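报道资料

2021年3月4日
Drukance株式会社

朝食の卓上を一枚で整える紙マット「Pememby」、大判サイズを発売
〜パンくずも水滴も、紙の上で受けとめます〜

Drukance株式会社(代表:Embla Halvorsen)は、朝食用の使いきり紙マット「Pememby(ペメンビー)」の大判サイズを、本日より発売いたします。トースターやカップを上に置いたまま朝の食事をして、終わりましたら紙をたたんで片づける、そのような使いかたを考えて作りました商品です。

■開発の理由

当社は、台所と食卓のまわりの紙製品を作っている小さな会社です。昨年、通常サイズのPemembyを発売しまして、多くのお客様からお便りをいただきました。その中でいちばん多かったご意見が「トースターを置くと、ほかの物を置く場所がなくなる」というものでした。

トースターは、毎日使いますが、毎日掃除するのは少し面倒な道具です。パンくずは本体の下と、本体のうしろに落ちます。うしろに落ちたくずは、壁とのあいだに入って、なかなか取れません。通常サイズのマットでは、本体の下は守ることができましたが、うしろと横までは届きませんでした。

このため、大判サイズでは面積を広くして、トースターのうしろにも紙が出るようにしました。手前には、皿とカップをならべる場所が残ります。試作は9回行いました。最初の試作品は紙が厚すぎて、折り目がきれいにつきませんでした。反対に薄くしますと、カップを動かすときに紙もいっしょに動いてしまいます。いまの厚さに決めるまで、思ったより長い時間がかかりました。

■商品の特長

色は茶色の一色です。白い紙も試しましたが、パンくずが見えにくく、どこまで片づいたか分かりにくいという意見が社内にありました。茶色は白いテーブルの上でもマットのはしがよく見えますので、物を置く範囲が自然に決まります。

表面には印刷をしていません。模様がほしいというご希望もいただいていますが、食べ物のそばで使う紙ですから、今回は何も印刷しないことにしました。裏面も同じです。

折り目は、あらかじめ浅く入れてあります。使うときに手で軽くのばしてください。完全に平らにならなくても、トースターを置けば問題なくお使いいただけます。

■置きかたのご提案

朝食の道具の置きかたは、ご家庭によってちがいますが、当社では次の順番をおすすめしています。

1. テーブルの上を乾いた布でふき、マットをひろげます。マットの長いほうの辺を、壁と平行にしてください。

2. トースターを奥の左よりに置きます。レバーのある面を手前に向けますと、パンを焼くときに手がまっすぐ届きます。コードはマットの下に通さないでください。

3. カップは右側に置きます。トースターから離しておくことで、飲み物がこぼれたときにも本体がぬれにくくなります。お子様のいるご家庭では、軽いプラスチックのカップが使いやすいと思います。

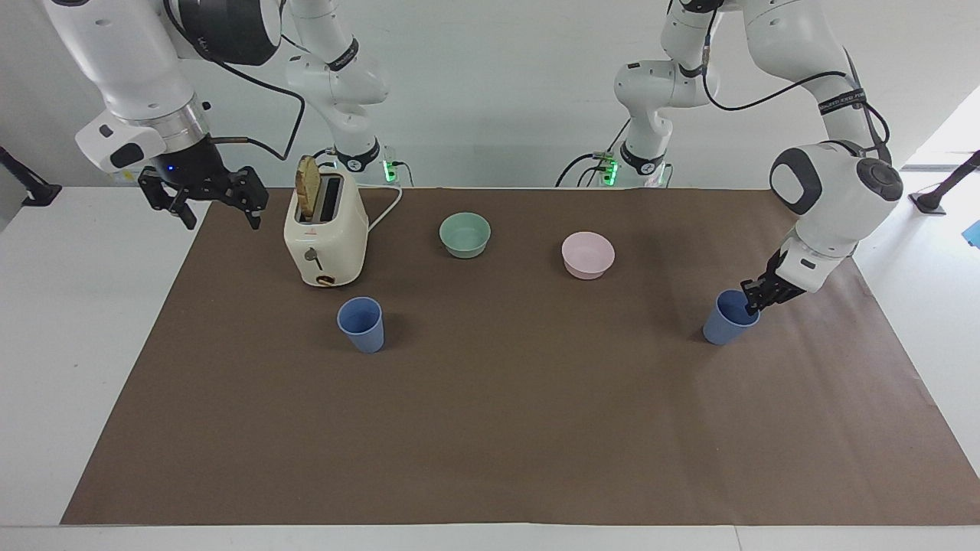
4. 皿とバターナイフは手前にならべます。焼けたパンを皿に移すとき、くずはマットの上に落ちますので、そのままで大丈夫です。

5. 食事のあとは、トースターの電源プラグを抜き、十分に冷めてから本体を持ち上げます。マットを四つのすみから中央へたたみ、くずを包むようにして捨ててください。

■ご使用上の注意

Pememby は紙の製品です。使用中のトースターの上や、焼き口の近くにマットがかからないようにしてください。ガスコンロ、電気コンロ、オーブンの中ではお使いになれません。水を多くこぼしたときは、早めに新しいマットにお取りかえください。

■商品の概要

商品名:Pememby 大判サイズ
色:茶
入り数:1箱50枚
価格:1,286円(税込)
発売日:本日
販売:当社オンラインショップ、および生活雑貨店「Chege」の各店

なお、通常サイズ(1箱868円、税込)も、これまでどおり販売をつづけます。Chegeの店頭では、3月の終わりまで、大判サイズを実際のテーブルにひろげた見本をごらんいただけます。店によって見本の置いてある期間がことなりますので、お出かけの前に店へご確認ください。

■代表 Embla Halvorsen のコメント

「私は朝が得意ではありません。起きてすぐにテーブルをふいたり、くずを集めたりすることは、日本に来てからもずっと苦手でした。大判サイズを自宅で使ってみて、片づけが短くなり、コーヒーをもう一杯飲めるようになりました。お客様の朝にも、そのような時間が少しできましたら、大変うれしく思います。」

■今後の予定

おなじ紙を使った引き出し用の敷き紙「Flasora(フラソラ)」を準備しています。大きさと価格は、決まりましたらあらためてお知らせいたします。

■本件に関するお問い合わせ

Drukance株式会社 広報係
当社ウェブサイトのお問い合わせフォームよりご連絡ください。商品見本の貸し出しをご希望の報道関係の方は、媒体名とご希望の枚数をお書きそえください。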